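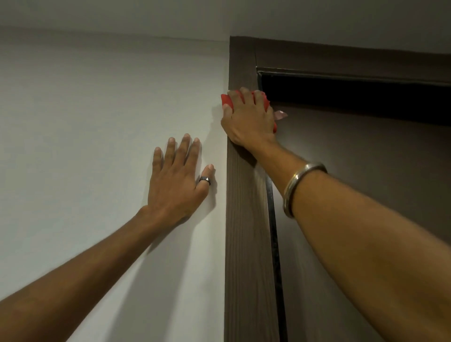

July, workshop notebook, the door trim pages

Started 8 a.m. Heat already unpleasant, so cleaning first and anything with fumes later, when the yard is in shade.

The question for this week is what to put on the dark brown door frames at the Kutstead house, and before that, how to get off them whatever is on them now. The owner calls it "a bit of dust." I have met this dust. It is airborne cooking fat with ambitions, and it lives along the top edge of the head piece where no tenant has looked in years. Below shoulder height the frames are fairly decent, which tells you how far up people clean when they are paying rent.

Method as agreed with Yara: dry cloth first, top to bottom, head piece before jambs. Then cloth barely damp, with the grain. Then dry again. No spray straight onto the trim, as it runs down behind the joint and comes out on the wall a day later as a brown tear. We learned that on the Declercq job and I would like to learn something else this year.

Cloths: the red ones are fine on brown trim. On white wall I still don't trust them. Yara says they have been washed so often there is no dye left to lose. I cut a strip off one, wet it, and left it under a paint tin on a white offcut over lunch. Result: a very faint pink line, visible if you already know it's there and hold the offcut to the window. Yara calls that a pass. I call it a pink line. Compromise: red cloth dry near the wall, old bedsheet for anything damp. Written on the box lid so it can't be renegotiated.

Corners. The joint at the top, where jamb meets head, collects more than its share. A cloth bunched over the fingertips gets into it better than a folded one, contrary to what I wrote in this same book in spring. A folded cloth is tidier and misses the seam completely. Tried a toothbrush too. Good at moving dirt from the trim to the wall.

Free hand on the wall for balance: fine, provided the hand is clean. Check it before, as the handprint is always at eye level for someone.

Now the products. Both on the spare length of trim Geert brought over, same brown as far as I can judge in this light.

Uko cleaner, diluted one capful to the small bucket: cuts the grease on the second wipe. Smells like a dentist. Leaves a slight haze unless wiped dry right away, and the haze is worse across the grain than along it. Second try at half strength, no haze, but four wipes. I'd take the four wipes.

Bondutwood restorer: looks wonderful for an hour. Then the dull patches come back exactly where they were, only now they feel sticky. Geert thinks I used too much. The label says "a generous amount," so either the label is wrong or I am not a generous person. To be repeated with a mean amount.

No treatment at all, just the damp cloth and dry cloth: annoyingly, about as good as anything on the parts that aren't worn. Geert pointed this out with a certain pleasure, having said so before I placed the order. Order number 1284, for the record, in case we want to send the second bottle back. We do.

Sanding: tried 120 grit by hand on the back of the spare, small patch near the end. Stopped almost at once. The color goes before the scratches do. If anything needs keying it gets 300 wet and a light touch, and I want to see it on the spare before it goes near a door. Note to whoever borrows this book - that means you, Geert - the sanding block is NOT to travel to the house in the cleaning bucket. That is how accidents get started.

Filler for the corner joints: leave them. They are hairlines, they are straight, and a brown filler that is nearly the right brown is far easier to spot than a thin dark line. Yara disagrees and wants to wax them. She can have the pantry door.

Afternoon. Shoulders not what they were. Working above head height with both arms up is all right for one door and a nuisance by the third. Use the low step even when you can reach without it. Tall people exempt, and insufferable.

To do:
- Bondutwood again, thin coat, leave overnight
- ask Declercq whether their frames ever went sticky, without making it sound like a complaint
- more bedsheets
- light for the hallway, the bulb there shows nothing on dark trim
- wash the red cloths separately, whatever Yara says

5:40 p.m. Went back to the spare. Bondutwood patch still tacky and now has a fly in it.

Workshop notebook pages, Jansen & Hourani. Please ask before copying. Back to top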